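Separating the Planner from the Grasp Selector

Thu 20 September

Over the summer I set aside my regular duties at Gulgate for two days each week in order to rewrite the part of our manipulation software that decides how a drawer should be opened. The work is now merged, and I wish to record the reasoning while it remains fresh. Readers who have followed this blog since January will recall that the earlier version, which we called Mugo, treated the choice of grasp and the planning of the arm's path as a single search. That decision was mine, and I have come to regard it as a mistake.

Mugo worked well when there was open space on every side of the furniture. Once other objects were placed nearby, the search spent most of its time on grasps that the arm could never reach. Farah Santoso, who maintains our test suite, reported in the spring that one drawer task had taken 629 seconds to return a failure. The log offered no indication of the cause. It stated only that no plan had been found, and the same words were used whether the handle was out of reach, the wrist was blocked or the cabinet pose was wrong.

The new arrangement has two stages. The first, Vitine, takes the estimated pose of the cabinet and the shape of the handle and produces a ranked list of grasps. It knows nothing of the arm beyond the width of the gripper opening. The second stage receives the list and attempts to reach each entry in order, checking the full arm against everything in the world model. Each rejected grasp is stored with its reason. I had expected the extra bookkeeping to slow the system, and Kipchumba Simiyu had warned me of the same, but the cost has been too small to matter in our runs. 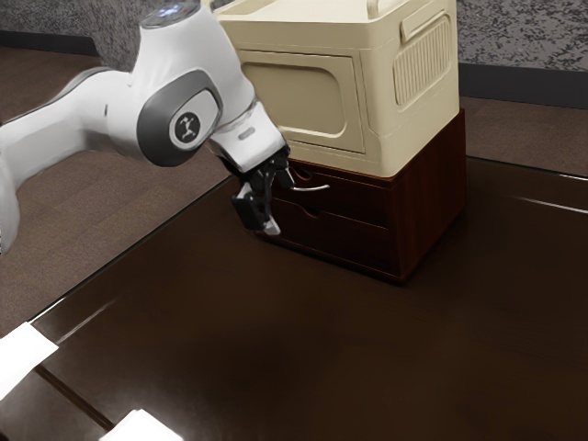 Large objects stored on top of furniture deserve particular attention. Our former collision model wrapped a cabinet and whatever stood on it in one bounding volume, and any overhang therefore extended all the way down to the table. The space in front of an upper drawer was marked as occupied when it was in fact free. Vitine's world model keeps each object as its own shape, with a margin of four millimeters for the fingers and a larger one for the elbow and forearm. Kerubo Rotich proposed the separate margins, and I am grateful to her for pressing the point through several reviews.

Drawers without a handle remain a weakness. A finger notch asks for a different contact from a bar or an arch, and the current selector simply declines to rank it. I considered adding a special case and decided against it - the rule would have been written in haste and would have remained in the code for years. Sadao Kobori is preparing a general treatment of recessed grips, and I would prefer to wait for his draft.

The pull itself is controlled as before. Once the fingers have closed, the controller follows the estimated drawer axis and permits a small amount of sideways motion, so that an error in the pose does not become a large force on the handle. The gains were left untouched during the rewrite. I did not wish to change the planner and the controller in the same month and then be unable to say which of them had altered the results.

The simulated test set presently holds 240 layouts, each with a fixed random seed. A layout is added whenever a failure is found that the existing ones do not cover. Kelechi Nwosu has asked that the rejection records be shown in Skorner, our log viewer, beside the planned path, and this is the next item on my list. Until it is done, the records may be read as plain text in the run folder, under the name of the stage that wrote them.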